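In Defence of the White Plastic Chair

Every spring the residents' newsletter in Vilwood asks us what should be done with the shared garden room, and every spring somebody proposes to throw away the chairs.
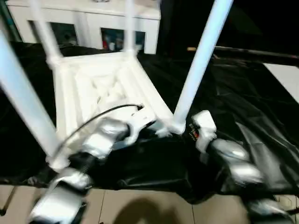 I would like to speak for them. The argument against is always the same: they are cheap, they are ugly, they make the room look like a bus station. I accept the second point partly. A plastic chair is not beautiful when it stands in a row with 60 others. But I think we judge it too quickly, and mostly by its upper side.

When I moved to this country I had a rented room in Loledley and four chairs of this sort, bought second-hand from the family downstairs. They served for dinner, for changing bulbs, for drying pullovers and, during one long February, as a bedside table. I still have 3 of them. The fourth went to a neighbour who needed something to sit on in the shower after an operation, and I never asked for it back.

People who dislike such chairs should turn one over. Most of us have never looked at the underside of the thing we sit on every day. On many plastic chairs you will find ribs there, a whole grid of them, and it is this grid which lets a thin seat carry a heavy uncle. Somebody has thought about it. I find more honest work in those ribs than in the padded dining chairs from Eklund that were suggested as replacement, where the underside is closed with black cloth and staples and you must simply trust.

There is also the matter of care. A plastic chair asks for very little, but it does not ask for nothing. Once in the year I put an old sheet of plastic on the table, lay the chair on it with the legs up, and clean where the spiders live. I look for cracks at the place where each leg meets the seat, as this is where trouble usually begins. It takes perhaps 6 minutes for one chair. My neighbours say that this is too much attention for such an object. I say it is the reason mine are still white - or nearly.

Of course, plastic is plastic. I do not pretend that it was good for the world to make so many of these chairs. But they are made already, and to throw them in a skip does not unmake them. The hall in Skeledville changed all its seats four years ago, and the new ones already have torn covers.

So my proposal for this spring is modest. Keep the chairs, wash them properly, both sides, and spend the money on the roof.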